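Kitchen Notes
Home > Tips > Fruit and Vegetables
Updated September 6, 2024
Comments (7)

Sorting the Fruit Bowl, and Whether a Machine Can Do It for You Yet

A mixed fruit bowl needs sorting more often than most people do it. Fruit at the bottom gets pressed and goes soft on one side, and by the time you smell it the piece next to it has gone too. The job takes a couple of minutes. It is also one of the chores that readers ask about when they write in about home robots, so this page covers both: how to do it well by hand, and how far the machines have come.

How often

Every second day in warm weather, twice a week the rest of the year. If you keep the bowl near the stove or in a sunny window, do it daily or move the bowl.

What you need

A second bowl or a clear patch of table
A dry cotton cloth
A small plate for anything that has to be eaten today

How to do it

Take everything out. Don't dig around in the bowl looking for the bad one, you will bruise two good ones on the way. Lift each piece from underneath with your whole hand and set it down without letting go early. Most bruising happens in the last half inch.

Wipe the inside of the bowl with the dry cloth. Steel and glazed bowls need nothing more unless something has leaked. Wooden bowls should be wiped with a damp cloth and left to dry before the fruit goes back.

Check each piece at the stem end first. Plums go soft there before they show it anywhere else. With mandarins, press lightly with the thumb. A loose skin is fine, a wet spot is not. Longans should be firm, and if the shell has cracked, eat that one now or throw it out.

Put the heavy, hard fruit back first. Apples go at the bottom or against the side, mandarins next, plums and other soft fruit last and on top. Bananas stay out of the bowl altogether. They ripen everything near them, so give them their own spot, and keep apples away from anything you want to hold for a week.

Don't wash fruit before it goes in the bowl. Wash it when you eat it.

Can a machine do this yet?

Short answer: parts of it, slowly, and not at a price that makes sense for a home kitchen.

The picking up is the part that has improved the most. A few years ago a gripper was a hard metal claw made for boxes and bottles. The newer ones have soft pads on the fingers, and a soft pad will hold a plum without marking it if the squeeze is set right. The trouble is that the right squeeze for an apple is too much for a ripe plum, and a longan is small enough to slip out from between two fingers that were opened for a mandarin.
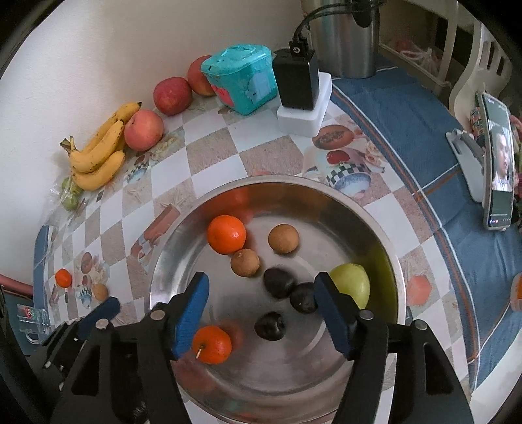
Round things are hard in general. They roll when touched, and a bowl has sloping sides, so a piece that is pushed tends to end up somewhere else. People deal with this without thinking, by cupping the hand or by using the side of the bowl as a stop. A two-finger gripper has to come in at a good angle, with room for a finger on each side, and in a full bowl there often isn't room.

Shiny bowls are another problem. A camera looking into polished steel sees the fruit and also smears of color in the metal, and a weak system will reach for a smear. Patterned tablecloths with pictures of food on them can cause the same kind of mistake. If you ever do get a machine to try this, start it on a plain cloth with a dull bowl.

Then there is the judging. Picking up an apple and putting it down again is moving, and sorting means knowing which apple should go. You do that with your thumb and your nose as much as with your eyes. I have not seen a home machine that does it well.

What is on offer

I went to the spring open day at Bramstead in April, where two small makers were showing kitchen arms. The Alier was the better of the two at fruit. It moved 6 pieces from one bowl to another and dropped none, but it took long enough that I had read the leaflet front and back before it finished. The Gikham was faster and could stack plates, and it dented a pear. The cheaper one was listed at $1,437 without the stand, and both need a good stretch of clear counter.

Gál makes a countertop turntable with a scale in it, which is a different sort of thing. You put the fruit on, it tells you the weight, and you write down when you bought it. A strip of masking tape does the second half of that for free.

What I would buy instead

For the same purpose in a normal kitchen, get two smaller bowls in place of one big one. Fruit stacked two deep can be checked at a glance. A wide, shallow bowl is better than a tall one, and a folded cloth in the bottom will save the pieces that carry the weight.

Other chores people ask about

Vacuuming: yes, the robots are good at this now – pick up the cables first.
Mopping: fair on hard floors, poor in corners.
Folding laundry: I have seen it done at a show, one towel at a time. Not yet.
Loading the dishwasher: not yet.
Peeling and chopping: a food processor is still the answer.

I will look at the arms again next spring and change this page if there is a reason to.

Related tips
Getting plum stains out of a tablecloth
Ripening pears in a paper bag
How to store apples through the winter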